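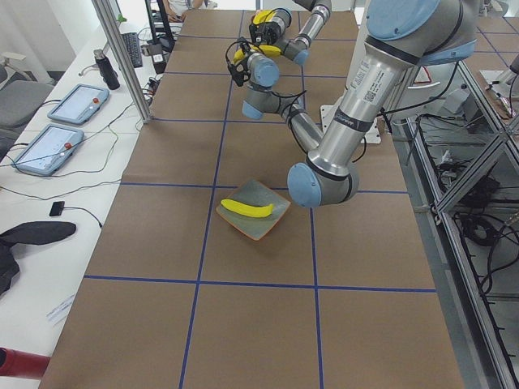 Fig. 4. Pick test layout, two arms, banana on plate.

4.2 Comparing grippers (Panberg vs. Satik)

Do one arm at a time. Park the other one first.

1. Kraft paper down flat, tape grid on top. Re-tape any lifted corners.
2. Plate on the table, banana on the plate. Any angle ok, just write down which cell.
3. Load the pick program on the pendant. Speed at 40 percent for first runs.
4. Set grip force to 2,000 in the Plosard controller (raw units, not newtons).
5. Jog down slow untill the fingertips are just over the banana. Close. Lift.
6. Log it: held, slipped, or dropped. Drops get code 103.
7. Open, park, swap arms, repeat from step 3.

Note: yellow fingertip pads on both grippers. Change both sets together or the numbers don't compare.

CAUTION: Do not go over 3,200 grip force. Pads tear.

CAUTION: Hand near the red stop on the pendant whenever an arm is live. Check cable slack at the wrist befor any big rotation.

Toy fruit slips on glaze? See 4.5.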